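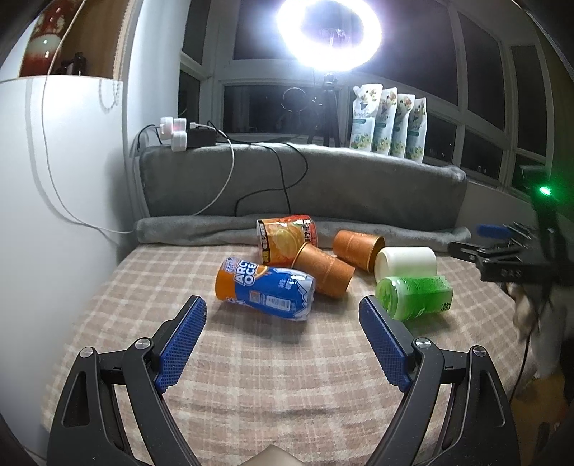

Skostness, 11 August 2026

Silby hand-held gripper kit: report on a loan unit
Marichka Levchenko, Mounir El Fassi, Minttu Karppinen
Supervisor: Bohdan Hrytsenko

1. What we were asked to do

The department is thinking of buying hand-held grippers for the second-year manipulation module. Pasichnyk, who sell the Silby kit, lent us a pair from May onwards. Our job was to use the kit as students would, away from the lab, and to say whether it is worth the money. We were not asked to train a policy on the recordings, and we have not done so.

2. The kit

The Silby is sold in pairs, one for each hand. Each finger is a black arm with triangular cutouts, and the joints turn on plain silver pivot screws, which you can get at with an ordinary driver. The pads are blue with a fine grid pattern and they angle in towards each other. A camera on the tool looks out between the fingers, and a green light shows on the unit.

In the box we also found a charger, spare pads, a card for calibration and a short printed manual. The manual covers charging and pairing well. It says almost nothing about lighting, and that cost us our first evening.

3. Method

We wanted soft, uneven surfaces, as the lab benches are flat and everything stands up on them. Most sessions were done on a bed with a plaid blanket over it. The objects were drinks cans, a plastic bottle, paper cups and a white cylindrical container, all laid on their sides. A ring light on a tripod let us carry on after dark.

One session was 15 minutes of picking up and putting down, one person at a time, followed by a break. We logged 17 sessions and kept 600 clips. A clip was thrown out if the grippers lost tracking or if the person holding them forgot to close the recording. Pylyp Mykhailiuk from the year above checked a share of the clips without knowing who had recorded them.

4. Results

Cans were the easiest. The grid on the pads holds printed metal well, and none of us had to squeeze hard. The bottle was also fine if it was taken near the middle. Taken at the neck it swung round and sometimes slipped out.

Paper cups were the real test. The trigger has a long travel and the last part of it is stiff, so beginners close too fast and crush the rim. Mounir crushed most of our first packet. Minttu found that picking a cup up by the base end works better — the manual could say so. After three sessions each of us could lift a cup without marking it.

Tracking was good in daylight. In the evening it depended on where the ring light stood. Placed low and close it gave glare on the cans and the tracking dropped. Moved back towards the window, with the head raised, it gave us no more trouble.

Wrist ache was a problem for Marichka, who has small hands. The grip is one size only. We wrote to Pasichnyk about this and they replied that a smaller grip is planned, with no date given.

5. Comparison

The only other kit we could get hold of was the Pastis, which the department already owns. It is lighter and the trigger is softer, but its pads are smooth and cans roll out of them. Setting up the Pastis takes a laptop. The Silby needs only a phone, which matters if students are to take it home.

6. Recommendation

We would buy the Silby for the module, with two conditions. There should be a spare set of pads for every pair, as ours had started to lift at one corner by the end of the loan. A page on lighting should go in with the manual, and we have drafted one (Appendix B).

We did not test heavy objects, anything made of glass, or two people working at the same bed. The loan unit goes back to Pasichnyk at the end of the month. The clips and the session log are on the project drive, and Marichka has the password.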